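Zenonano Water-Based Personal Lubricant, 4 oz
Item 202 – $19

When we first started carrying Zenonano, we put it on the bottom shelf next to the massage oils and more or less forgot about it, and then people kept coming back and asking for "the one in the plain bottle." So now it has a page of its own, and a longer one than I meant to write!

Zenonano is a water-based lubricant from Zammont. It has no scent, no flavor and no color, and it doesn't warm, cool or tingle. If you have ever bought one of the exciting ones and spent the next twenty minutes in the shower (I have, and I won't say which), you may understand why I like a bottle that simply does its job. It feels a little thicker than water and thinner than hair gel, and it stays slippery for a good while. When it starts to get tacky, a few drops of water or a small extra squeeze will bring it right back.

A lot of our customers feel shy about asking for lubricant, as though it meant something had gone wrong between them and their partner. Please don't feel that way. Bodies change with age, with stress, with having babies, with allergy pills, and on some evenings for no reason anyone can name. Plenty of couples in their twenties keep a bottle by the bed, and so do plenty in their seventies – bless them.
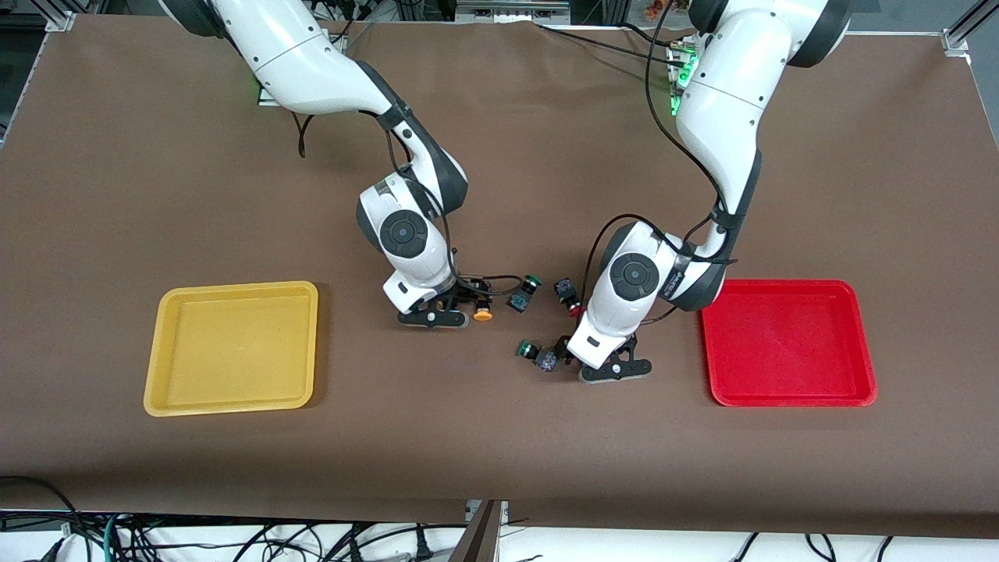 What it works with

Zenonano can be used with latex and polyisoprene condoms, and with silicone, glass and steel toys. It rinses off with warm water and doesn't usually mark sheets, although I'd still put a towel down if your bedding is dark or you're fond of it. It isn't a contraceptive and it won't protect you from infections. If you are trying for a baby, ask your doctor about a fertility-friendly kind, as this one isn't made for that.

Before the first time

Try a little on the inside of your arm and leave it for a day, especially if soaps and lotions tend to bother you. Stop using it if you notice burning or itching. And if sex hurts in a way that lubricant doesn't help, or keeps on hurting, do talk with a doctor or nurse. They have heard it all before.

Sizes and shipping

The 4 oz bottle has a flip cap and is the one most people start with. There is also a 500 ml pump bottle for those who already know they like it, and it sits nicely on a nightstand if you have the room. Orders go out in a plain box with only our mailing address on the label. Unopened bottles can be sent back; opened ones can't, I'm afraid. Keep yours somewhere cool, with the cap closed.

Page written by Prapai Bunnag
Updated 2018-09-14

Recently viewed
Joken Silicone Lubricant, travel size
Fitzgerald Unscented Massage Oil
Zammont Toy Cleaner, pump spray
Fitzgerald Washable Bed Pad
Joken Condoms, variety pack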